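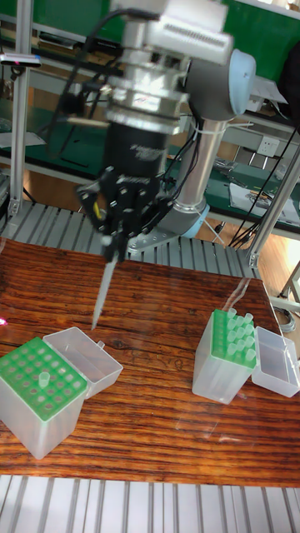
Two tip boxes on the table, nearly empty one on the left

Posted July 25, 2018

pipettepyl
Right, settle something for me. Do you lot refill your tip boxes or bin them and open new? I'm down to one tip in the left box and the rack and base look perfectly good to me. I've got a bag of 2000 loose ones from Sullow in the cupboard and a free evening. Pylyp

harno_bench
Refill, always. Put the telly on and get going, it's quite soothing once you're in the rhythm!

Geltow157
Disagree, sorry. I did it for 2 years and my thumbs have never forgiven me. Get the stacked refills, you just drop a whole layer in. Bit dearer but you get your evening back.

AbenaA
Depends what they're for? If they have to be sterile I wouldn't faff with loose ones at all. For dyes and buffers, fine, refill away (gloves on please). Also, shut the lid!! Mine sat open over April and I ended up chucking the lot.

pipettepyl
Only coloured water and a bit of buffer, so no worries there. Lid noted, Abena.

harno_bench
Nice table by the way, love the grain. Wouldn't let buffer near that shine though.

Geltow157
Seconded, put a tray down. And do stacked refills fit that box? My Ofori ones were a hair too wide and I had 7 packs of them.

pipettepyl
No idea, will measure the rack tonight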